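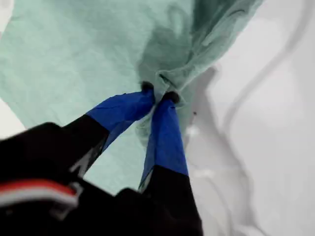 Garment Care Forum > Laundry Room Practice > Folding standards for light knit shirts

hlu_linen
I would like to open a discussion on the folding standard for staff T-shirts at our facility. The present instruction sheet was written for heavy cotton and does not serve us well with lighter items. The mint-green cloth we are working with creases readily, and when it is pinched into a tight fold it bunches at that point. Our laundry room at Irkeck prepares 630 shirts each month, and the shelves are inspected every Monday. I would be grateful to learn what method other institutions have adopted.
— Huệ Lưu, Textile Services

s_maillard
Thank you for raising this matter. Our department follows the lengthwise method. The shirt is placed face down, each side is brought to the center with the sleeve turned back, and the hem is then raised to the collar in two movements. We require a clear white table for this work. Marks and loose threads show against it, and a shirt with a mark is returned to the wash before it is folded.
Sylvain Maillard

Colette_LG
I must respectfully disagree with the previous reply. Face down is suitable for shirts with a printed front. For plain shirts it adds a turn and gives no benefit. We have folded plain shirts face up at Mota for 11 years without complaint from the wards.
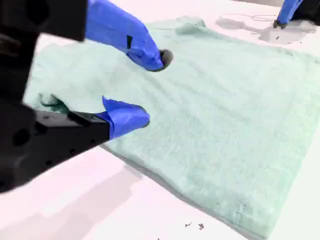

I would also caution against pressing down on the cloth in order to flatten it. Staff should smooth from the center toward the edges with an open hand. Pressing at a single point moves the wrinkle to another part of the shirt, and the person folding must then begin again.

s_maillard
The observation on smoothing is accepted. On the question of face up or face down, I maintain my position. A single rule for all shirts is easier to teach, and our temporary staff change every June.

Colette_LG
A single rule is easier to teach when it is the correct rule.

m.rey (moderator)
Members are reminded to keep replies courteous and on topic. Speaking for my own site, we permit either method provided that the finished stack is even. The supervisor checks the width against a card cut to the shelf size. I can post the measurements if that would assist.
Maëlys Rey

hlu_linen
Please do post them, Ms. Rey. May I also ask how members treat the sleeves? Our sheet says only that they should be "placed neatly," and each shift has read this differently.
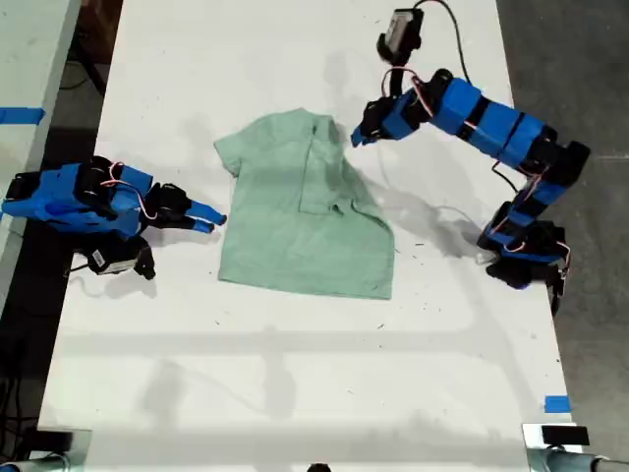

The morning shift folds the sleeves in first and the afternoon shift leaves them until the sides have been turned. The resulting stacks do not match, and the shelf labels are sometimes covered.

R_Hoarau
Our rule is that the sleeve is turned back after the side panel and must lie wholly inside the fold. We also ask staff to square the collar and hem before any fold is made. This takes a few seconds — roughly 2 per shirt — and it has reduced the number we need to refold.
Raphaël Hoarau, Fema Linen Supply

Colette_LG
I agree with Mr. Hoarau on the collar and hem. Our sheet contains the same instruction.

s_maillard
As does ours. I would only add that shirts should be folded on the day they are dried.

m.rey (moderator)
The card is 11 inches wide. We cut ours from stiff board and replace it when the corners become soft.

hlu_linen
Thank you all. I shall propose the sleeve rule and the width card to both shifts, with a first trial of 100 shirts. The face up or face down question will remain with the shift supervisors for the present.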